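Home News What's On Growing Swap Shelf Back Issues Contact

Beans, beans and more beans: notes from the seed swap

I have come home from the Prarkholm seed swap with my coat pockets full of paper packets and a head full of plans, and I want to get it all down before I lose half of it. If you have never been to a seed swap, please go to one. You turn up with whatever you saved last autumn, you put it on the table, and you walk off with things you had never heard of at breakfast. It costs next to nothing and you will talk to strangers about runner beans for a whole afternoon, which I can't recommend enough.

The doors opened at ten and by half past it was hard to get near the bean table. Beans are always the busy one. They are big, they are easy to save, and they are so lovely to look at that even people who don't grow anything pick them up and roll them about in their hands. There were speckled ones, plain black ones, a creamy one with a maroon splash round the eye, and a tiny white haricot that somebody's aunt had kept going for years in a back garden with hardly any sun.

The one everyone wanted was a climbing bean going by the name of Clorosero. I had only read about it in a letter to this newsletter two winters ago and I'd begun to think it had died out round here! The pods are flat and pale green with purple streaks, and the streaks go when you cook them (most purple beans do this, sadly). It crops late but it keeps going right up to the first proper frost. I got six seeds, and I shall be guarding them from the mice with everything I've got.
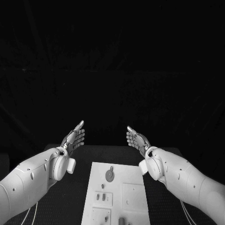 Saulius Luik gave the talk at noon, and it was the best one we've had. He has been saving his own beans and peas for a long time and he is very good at making it sound possible. His main point was that beans mostly pollinate themselves before the flower even opens, so for French beans you can grow two kinds fairly near each other and still get seed that comes true nearly every time. Runner beans are another matter altogether. The bees love them and will carry pollen from your row to next door's and back again, so if you want to keep a runner pure you need to be a good long way from anyone else's, or else just enjoy the muddle. Saulius enjoys the muddle. He has a runner with pink and white flowers which he says he never planned.

He also talked about when to pick. Leave the pods on the plant until they are papery and you can hear the beans rattle. If the weather turns wet before then, pull up the whole plant and hang it upside down somewhere airy – a shed, a porch, the back of a spare room if the people you live with are kind. Shell them by hand, spread them on a tray, and give them a few more weeks. He tests his by biting one. If your teeth leave a dent, it isn't ready.

Then into the freezer for two days in a sealed jar, to deal with any bean weevils. I had always skipped this, and I lost a whole jar of borlottis to weevils the winter before last, so I was scribbling hard at this point. The beans must be properly dry before they go in, and you should let the jar come back to room temperature before you open it.

Someone asked how many plants you need to save from. Saulius said that for a French bean you can get away with very few if you only want seed for yourself, but if you are keeping an old kind alive for other people then twenty or more is better, picked from the strongest plants along the row. Mark those early with a bit of wool and don't eat from them! That last part is harder than it sounds in a hungry July.

The swap shelf now has 2,866 packets on its list, counting everything that came in this year. That's a huge jump on the 2,000 we were so pleased with, and most of it is down to the Drurard allotments, who brought theirs in a set of old shoe boxes sorted by sowing month. What a good idea that is. I went straight home and started doing the same with mine, and found three packets of the same lettuce and some leeks from so long ago that I can't read my own writing.

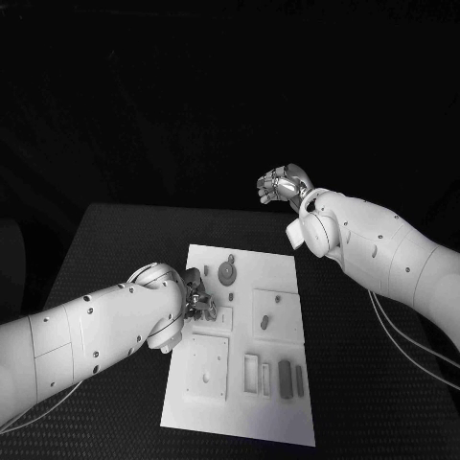 A few things we are short of, if you are planning what to let go to seed this summer. Parsnips above all, as the seed is no good after a year or so and we run out every time. Leeks too, and any onion that stores well. We'd love more peas, in particular the tall old kinds that need sticks. We have more than enough tomatoes, and marrows and squashes are tricky as they cross so freely. If you do bring squash seed, please write on the packet what else was flowering nearby.

On the subject of packets: name, year and where it was grown, please, in pencil or in ink that doesn't run. A line about how it did for you is even better. My favourite this time was on a broad bean called Pathak, which said only "Blackfly hate it, so do my children, I think it's wonderful." I took two packets.

I'm sowing the Clorosero in deep pots on the kitchen windowsill at the end of April and planting them out once the nights have warmed up, and I'll write again when there is something to show for it. If you went home with some as well, do send in a few lines on how yours get on, what soil you have and when you saw the first flower. It would be lovely to put the notes side by side in the autumn issue.

The swap shelf is open in the library porch until the end of May. Take what you'll grow, and leave the lid on the mouse-proof tin.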